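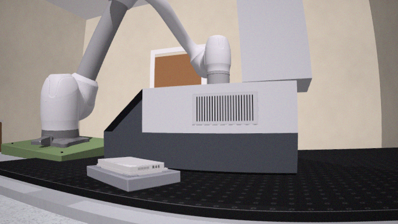
Nadar card game: second set opens for pre-order in July

July | By Rocío Olvera, Pisero Games, Prendham

Pisero is glad to announce Hurklow, the second set for our trading card game Nadar. Shops can order it from Wednesday, and players can ask at their usual counter from the same day.

The set has 80 new cards, drawn by Buppha Wongsuwan and Said Tawfik. Each booster pack holds 6 cards. All cards from the first set stay legal in tournaments, so nobody must begin a new deck.

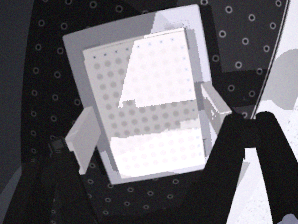

Two new rules come with Hurklow: the river row, and the possibility to swap your leader once in a game. "We tested the swap for a long time, and my first version was much too strong," says designer Kamala Alva. The final rule text is printed in every starter deck. 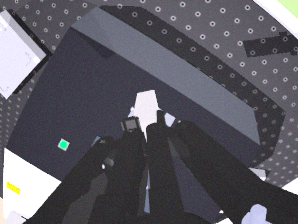 Pre-order gift

The first 400 booster boxes ordered will include 2 foil leader cards. These will not be sold separately.

Press contact: Poppy Inskip, Pisero Games, Prendham | © Pisero Games | Back to top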